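Acta de la visita a la nave de Clekarico, Zamora (abril)

1. Se abre la sesión a las 10:15, con el café ya agotado. Se aprueba el acta anterior sin que conste que alguien la leyera.

2. Demostración. El técnico presenta la pinza y su tarea: manejar llaveros sobre una mesa con platos. Se pide silencio y se obtiene en parte.
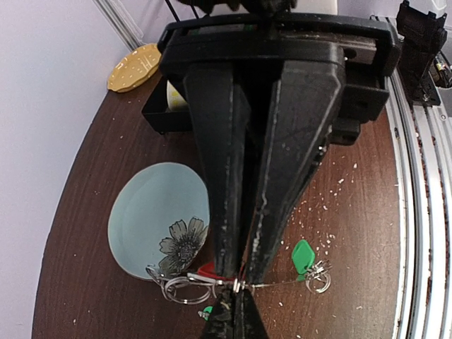
3. Ruegos y preguntas. Se pregunta si sirve para llaves de coche; el técnico contesta que «depende». Consta en acta el «depende». El presupuesto de Bumier supera los 4000 euros, sin montaje. Se acuerda pedir otro a Lamthorpe y volver en mayo, desayunados.

Se levanta la sesión a las 12:40.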